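Painting a rented flat: do I have to put it back?

orisell_2246
Moving out of a one-bed in Ostthorpe in March. The living room was magnolia when I moved in and I painted it off-white two years ago. The agent said at the time that it was fine, but only on the phone. Now they want it returned to the original colour. Do I have to?

Xue
Check the tenancy agreement first. Mine says any change of colour needs written consent. If yours says the same, a phone call won't help you much.

kettleside
Disagree with Xue. Verbal consent still counts, it's just harder to prove. Write to the agent now, mention the call and the date, and see if they deny it.

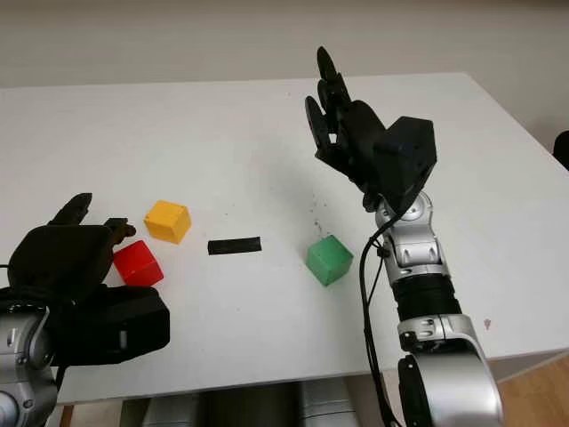 Is one coat enough to go from off-white back to magnolia?
Two is safer, and leave it overnight between coats.

Xue
Depends on the paint. Cheap trade magnolia covers badly and you see every roller mark in daylight.

Triin Rimkutė
I let out a flat myself and would not charge for this. Off-white is as neutral as magnolia. Some landlords try it on, though – ask for the check-in inventory and see if it even mentions the wall colour.

kettleside
Agree with that. Mine only said "painted, good order".

orisell_2246
Found the inventory. It says "walls light, no marks". I've emailed them a copy and will wait before buying any paint.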